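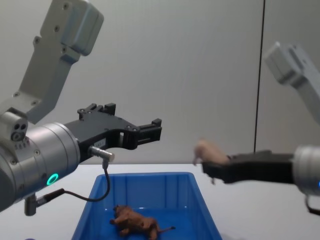 Two arms over the sorting bin, with the right gripper carrying a toy animal.

How to set up the Aketel two-arm sorting kit (and what to check before you pay for it)

Posted July 31, 2022 by Riaan Chauke

The Aketel brochure says you can go from crate to first pick in an afternoon. Ours took three days, and one of those went to finding the right power lead. I'm going to go through the setup in the order I wish I'd done it, and I'll say where the brochure and I part ways.

The kit is sold by Stosberg as a trial package. You get the use of two arms with grippers, the controller, and 50 days to decide. They'll send someone to install it for a fee. I'd skip that unless you've never bolted down a machine before.

What you need before it arrives

A heavy table. Stosberg's checklist says "a stable work surface," which could mean anything. Put your palm on the table and shove. If it moves, the arms will move it more.
A bin with sloped sides. Ours is blue plastic with ribs on the inside walls.
Test objects. Small plastic animals are good for this. They have legs and tails in awkward spots, and they land on their sides half the time.
A plain background. The vision software did worse with shelves behind the table, although the sales page claims it handles "any workplace."

Step 1. Mount the arms

Bolt one arm to each side with the grippers able to reach the middle of the bin. Leave more space between the bases than the drawing shows. I followed the drawing and had to redo it when the elbows wouldn't clear. Tighten the base bolts, run each arm slowly through its full range, then tighten them again.

Step 2. Route the gripper cables

The cable on our grippers plugs in underneath and loops back to the wrist. Leave slack in that loop. Turn the wrist all the way in both directions by hand before you power anything up, and watch the connector. Nomvula Jacobs did ours and had a cable tie on too tight the first time, so the plug worked its way out overnight. Stosberg sells a cable clip set for this. Try ordinary ties first.

Step 3. Power up and set the limits

Bring up one arm at a time and keep the stop button within reach. In the controller, open Workspace and draw the box each arm is allowed into. The default boxes overlap in the centre by a lot. The manual calls this "collaborative reach." I call it a good way to bend a fingertip. Shrink the overlap to the area over the bin and set the speed to the lowest option.

Step 4. Teach the pick

1. Put one toy in the bin. Only one.
2. Guide the arm by hand until the open fingers are either side of the body, then press Save Point.
3. Close the gripper on the lowest force setting. If the toy slips, go up one notch and try again.
4. Lift straight up until you're clear of the rim, and save that point too.
5. Repeat for the second arm, then add another toy.

Don't grab by a leg or a tail, even if it seems to hold. It'll hold right up until you raise the speed.

Step 5. Run both arms together

Start with one arm waiting over the bin while the other carries. Once that's boring, let them alternate. I'd leave true simultaneous picking alone during the trial. It's the headline feature, and we got it going, but we had 11 stoppages in one morning and I spent more time pressing Resume than the arms spent sorting.

Is it worth the money?

Depends what you're sorting. For solid things of a similar size, one arm did nearly everything we asked, and the single-arm package costs a good deal less. The sales rep didn't bring that up until I did. Bongani Oosthuizen on our floor likes the second arm for passing parts across a wide table – fair enough, if you've got a wide table.

The grippers are decent. The software is slow to load and logs you out for no reason I could find. Phone support was quick the first week and less so after that.

Before signing, ask Stosberg for three things in writing: the cost of replacement fingertips, who pays return freight, and whether software updates are included after the first year. I got a clear answer on the first one. I'm still waiting on the other two.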